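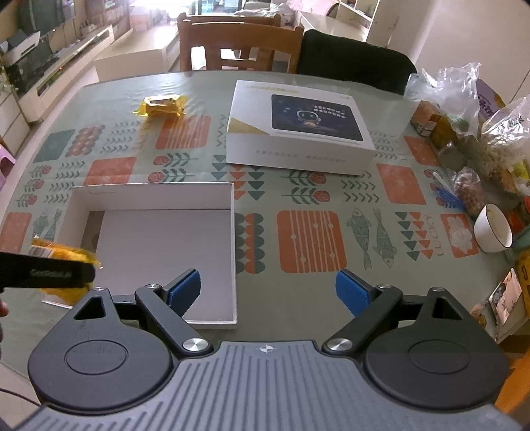
*The green tablecloth, with LUCKY printed beside the fish.*

# About Flesby Table School

We teach languages to grown adults in the evening, at tables, with snacks. We have been doing it long enough that the sign has faded and people now ask if we're open.

We are open. The sign is on the list.

Flesby Table School offers small classes in Spanish, Portuguese, Italian, French, and, when we can get enough people to admit they want it, Welsh. Most of our students already tried to learn one of these in high school and came away able to ask where the library is. We have great respect for that sentence. It just doesn't get you very far in a pharmacy.

## How we got started

The school began as a conversation group over a dry cleaner's. There were more chairs than people, and the steam came up through the floor on Thursdays and gave the whole thing a tropical feel that we leaned on heavily in the flyers. The original plan was to read novels in Spanish. By the third meeting we had read a page and a half, argued over a verb for most of an hour, and moved on to talking about somebody's knee surgery. The knee surgery was where people started to talk properly. There was pointing. A word was needed for "swollen" and four people wanted it at once.

So we dropped the novel and kept the talking. When the dry cleaner's lease ran out we moved to 253 Lukero Street, which used to be a tax preparer's office and still has the carpet to prove it. We put in a kitchen. It's a modest kitchen: two burners, a sink with opinions, and a refrigerator that came with the building and will probably be here after we go.

We did try desks for a while. A consultant had told us that desks signal seriousness. They did, and everyone went very quiet. After one term of that we sold them and bought dining tables, mostly secondhand and none of them the same height. If you are tall, sit by the window.

## What we teach, and how

A regular class meets once a week for ten weeks. You sit down, you get something to drink, and the teacher starts talking to you in a language you don't know very well. You answer however you can. This goes on for ninety minutes.

There is more planning behind it than it sounds. Every course is built on a list of 1000 words, picked for use in kitchens, waiting rooms, bus stations, family dinners, and disputes over a bill. We redo the list whenever it starts to embarrass us. The fax machine came off a few years ago. The typewriter came off before that, after a long fight. "Umbrella" has survived every edit, and so has "my cousin says."

Grammar does get taught. We hand it out in small amounts, usually right after someone has needed it and found the drawer empty. If you like charts, we have charts. They are in the blue binder, and you may take one home and stick it on the wall over your desk, where it will do exactly as much good as the exercise bike.

We don't use a textbook. We wrote one once. It was called *Hello, Neighbor* and every neighbor in it owned a boat. We still have several boxes in the hall closet and will give you a copy if your table at home has a short leg.

## The Chow course

Our most popular course is Chow, which meets on Friday evenings and is taught while cooking. Each session has one dish and one chunk of language that goes with it. Bean stew is good for the past tense, as there's a lot of waiting around and people start telling stories. Fresh pasta is commands: roll, fold, cut, stop, no, thinner, thinner than that. Omelets are the conditional, for reasons that will be clear the first time you flip one.

You don't have to be a good cook. Most of our teachers are not. The food comes out edible on most Fridays, and when it doesn't, the place on the corner sells slices until ten and you can practice ordering for the group, although the man behind the counter will answer you in English and would like you to hurry up.

Please tell us about allergies when you sign up. Please tell us about strong feelings concerning cilantro when you sign up too. We have lost good evenings to that.

## Who comes here

People who married into a family and are tired of smiling through lunch. People with a trip coming up. People whose trip is over, and who came home annoyed. Nurses, a good many of them. Retired people with better memories than they let on. People who say they want to keep their brain sharp and then, around week six, mention a person in Lisbon.

We take complete beginners every term. We also take the other kind of beginner, the one who studied for years and can read a newspaper and freezes solid when someone asks if the seat is taken. We put those in their own class. They are very nervous at first and then we can't get them to leave.

Nobody under 18, please. We like children fine. There's a good Saturday program at the public library, and the chairs there are the right size.

## Our teachers

All of our teachers grew up speaking the language they teach, or have lived in it long enough to complain fluently. We hire slowly. The interview includes a lunch, and the lunch is the interview. We are looking for somebody who can wait through a long silence without filling it, because that silence is usually a student building a sentence, and it's rude to walk through a construction site.

Teachers are paid for preparation time as well as class time. We mention it because a lot of schools don't do it, and because it's the reason our prices are what they are.

## What it costs

A ten-week course is $350. Chow is the same price, with groceries included. There's no registration fee, no materials fee, and no fee for asking why there's no fee. You can pay in two halves if you'd like. Returning students get a mug, and long-term students have asked us to please stop giving them mugs.

If you miss a class, you can sit in on another section that week. If you miss four, we will call you. We aren't mad. We just want to know if you've quit or gone to Portugal.

Refunds are full before the second class and half before the fourth. After that you're stuck with us.

## The Plundix years

Older students will remember Plundix, and we owe the newer ones an explanation for the stickers on the bathroom door.

Plundix was our app. For a while it seemed that every school had to have one, and we had a little money put by, so we got one made. It had a cartoon badger. The badger gave you points for conjugating, and if you skipped a day it sent you a message saying it was disappointed. People who had never missed an evening class began to feel hunted. One student reported the badger had contacted her at a funeral. The translations were checked by hand and were quite good, and we stand by them. The badger we do not stand by.

We shut it down in February, a few winters back. If you still have it on your phone, it can't hurt you now, but it can't be updated either. The recordings of our teachers reading the word list were the one part people missed, so we put them on our website, free, with no login. You can listen in the car like a normal person.

## Things we are asked a lot

**Will I be fluent in ten weeks?** No. You will be able to hold up your end of a dull conversation, and dull conversations are most of them. Fluent takes years and a certain amount of being laughed at.

**Do I need to bring anything?** A pen. There is always somebody without a pen.

**Is there a test?** There is a dinner in the tenth week, with guests who speak the language and haven't been told to go easy. We don't grade it. You'll know.

**Can you teach my whole office?** We've done it. It goes better if the boss is in the beginner group with everyone else, and much better if the boss isn't very good.

**Do you offer online classes?** One section of Spanish and one of French. They're fine. The teachers are the same and you supply your own snacks. If you live nearby, come in.

**Is there parking?** On Lukero Street after six, and behind the tile store if you're brave. The tile store has been patient with us and we would like it to stay that way, so please don't block the loading door.

## Visiting

You're welcome to sit in on a class before signing up. One visit is free, and you'll be expected to talk, even if all you have is the library sentence. The next open evening is Sat 19 January, starting at half past five. All the languages will be running at the same time in different corners, so it's loud, and it's a pretty fair picture of what you'd be getting into. There will be soup.

The office is staffed on weekday afternoons. If the door is locked, knock on the glass harder than feels polite, as the kitchen is at the back and the fan is on. Email works too, though we tend to answer in batches on Mondays. Phone messages get returned the same day, in English unless you ask for something else.

**Flesby Table School**
253 Lukero Street, second door, under the faded sign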